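# Carpet tiles, one month in

Back in May I promised myself I'd do something about the floor in the workroom, and then I did nothing about it for the whole summer and most of the fall. Well, it's done! Gray carpet tiles, wall to wall, and I've been walking on them in my socks ever since. 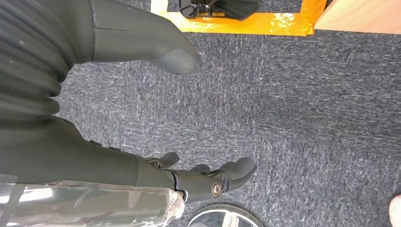
I went back and forth on the color for ages. My first pick was a sandy beige from a place out in Brendmont, and I even had a sample square sitting by the door for a couple of weeks. It looked lovely right up until I dripped coffee on it. So speckled gray it was, with charcoal and a bit of blue in it and some pale flecks, and I have to say the speckle is the best thing about it. Lint disappears. Thread disappears. The downside is that a dropped screw disappears too, and I've found at least one with my heel.

My friend Matúš Machala came over to help me lay them, and we had our one real argument of the day over direction. He wanted every tile running the same way. I wanted to alternate. We laid a little patch each way, stood in the doorway with our arms folded, and squinted at them like a couple of museum visitors. You can read the seams if you go looking for them, because the pile catches the light a bit differently from one tile to the next. From the doorway I mostly forget they're there.

The cutting took way longer than the laying. All the tiles in the middle went down before lunch, and then the edges ate the entire afternoon (who builds a room with a wall that wanders like that?). I went through 2 packs of knife blades. If you're doing this yourself, change the blade before you think you need to, and cut from the back. I started out cutting from the front and got a fuzzy, chewed-up edge that now lives under the bookcase where I can't see it.

Total cost came to around $200, counting the blades and the tacky tape but leaving out the pizza. I bought a few spares and they're stacked in the closet. That's the part I like most about tiles — if I wreck one, I can pull it up and drop in another, and I don't have to move every stick of furniture I own.

Vacuuming is a little odd so far. Going with the fibers is quick, going across them leaves stripes, and for the first week or so I was picking up loose fuzz every single time. It's calmed down now. I still find the odd dark scrap lying out in the open, usually right after I've put the vacuum away.

Next up is the baseboard, which looks pretty shabby next to a new floor. I've got a half can of white paint left over from the hallway and I'm hoping it stretches. Matúš says it won't.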